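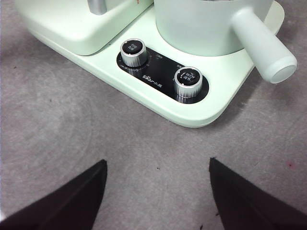

Small Business and Local Market, Lecture 4
Chain shops and independent cafés
Lecturer: Arūnas Rozīte

Last week we spoke about rents. Today we look at what happens in a street when a large chain opens beside small owners. Our case is the Grisen quarter, where the chain Zitex opened its coffee shop in December, two doors from the old café Jaunzems.

1. What the owners expected
Most owners in Grisen said that their customers are loyal. Please be careful with this word. A customer who comes every morning may be loyal, or he may simply have no other place on his way to the tram. Before the opening we cannot know which of them it is.

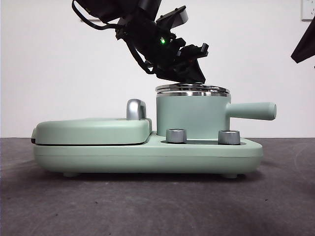
2. What the figures say
Jaunzems kept a notebook of sales. In the week before the opening it sold 643 cups, and 192 of them were before nine o'clock. The morning cups are the ones in danger, for the chain opens earlier and serves faster. The afternoon guests sit longer and buy cake, and the margin on cake is better.

3. Possible answers of the small owner
The owner can open earlier, but then he must pay one more person. He can lower the price, which I do not recommend, as the chain can do the same for a longer time. He can also sell to offices. The bakery Hekatau did this and found two regular clients in the same street. 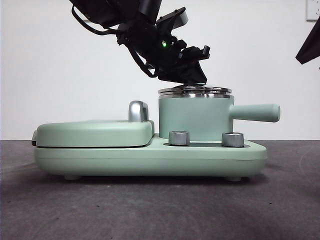

Such clients order in advance, so less bread is thrown away, and this saving is often forgotten in student papers. Please include it in your calculation.

For the seminar: read chapter 2 and bring the opening hours of one café near your home.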